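The complaints officer at Toft, the regional broadcaster based in Sutville, reads every message herself before it goes anywhere else. She has held the job through two changes of owner and asked that her name be left out, as the station's rules for staff interviews require.

We met over coffee after the station had closed the file on its dating show *Uvthorpe Nights*. One episode, shown in February, drew 1438 complaints. The show usually gets a handful a month.

"The first ones came in while it was still on the air," she said. "Those tend to be short. People are typing on their phones and they're angry. The longer letters come a few days later, and I get more out of those."

The complaints were about a dinner scene in which one contestant was shown a private message read aloud by another. Viewers said it was cruel and that the contestant plainly had no idea it was coming. The production company, Grundholm, said at the time that both had agreed to it in writing.

She asked to see the paperwork. "They had signed a general release. It covered surprises. I didn't think it covered that, and I told them so."

Not everyone at the station agreed with her. The program department pointed out that the episode had the best ratings of the season, and that a large share of the complaints used the same wording, copied from a fan page. She counted those in with the rest.

"If somebody takes the time to paste it in and put their address on it, they mean it," she said. "I do note that it's a form letter. I don't throw it out." 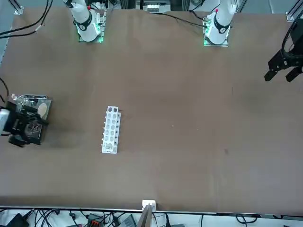
Her report ran to 63 pages, most of it an appendix of letters with the names removed. It upheld the complaints on one point, the treatment of the contestant, and rejected them on two others: the strong language and the time slot. The show goes out after ten at night, and she said the swearing was no worse than in other programs at that hour.

The station accepted the finding. The scene was cut from the repeat and from the online version, and an apology was read out before the next episode. Some viewers wrote in again to say the apology was too fast to follow. She went back and timed it.

"They had a point. He was racing through it," she said. "We put the text up on the website after that."

I asked whether the contestant had been in touch. She said yes, but would not say what they had talked about – only that it was a long call and that she had passed on one request, which Grundholm met.

There is talk of a new season. Under the revised contract, a station employee has to be present whenever private messages are used on the show, and contestants get 3 days to ask for a scene to be looked at again. Grundholm wanted one day. She had asked for a week.

She doesn't watch the show at home. "I see enough of it here," she said. She prefers cooking programs, although those get complaints too, mainly about portions and about people tasting from the spoon and putting it back in the pot. She answers those letters the same way as all the others, within two weeks and on paper if the viewer wrote on paper.

The next pile was already on her desk when she left, she said. It concerned a weather presenter's jacket.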